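About us

Hello! I'm Padmavathi Marar, and Bornevine is the small kitchen-tidying business I run with Sabine Engelhardt. We go into people's kitchens, empty the cupboards on to the floor (sorry), and put everything back where a tired person can find it at seven in the evening.

It started with my own drawer at Plilitz, the shared house where Sabine and I met. Foil, bin bags, baking paper, three rolls of something sticky, all lying on top of each other, and every time you pulled it open a box jammed at the back. Sabine stood the lot on end in an old tub one August and I've been going on about it ever since!

We've now done 247 kitchens, from a bedsit to the canteen at the Acheampong works, where we had 400 lids to match up. I still dream about those lids. We don't sell cupboards and we won't tell you to decant your pasta into jars unless you really want to – I'm a bag-and-peg woman myself.

What we do like is a plain plastic tub. Open top, thick rim, nothing fancy. It lifts out in one go when you want to wipe the shelf, and the tall boxes can stand up in it with their names showing. Most visits we try things out on a table first, before anything goes back in the cupboard, and you're welcome to join in or go and have a cup of tea.
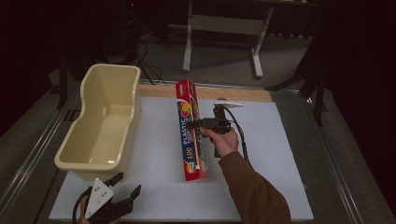 Food wrap stood on end, tub next to it.

Sabine does the bookings and the measuring, I do the talking. If your drawer jams, give us a shout.

Filed under: About Bornevine | Kitchens and cupboards
Page last updated: August
© Bornevine | Contact us | Back to top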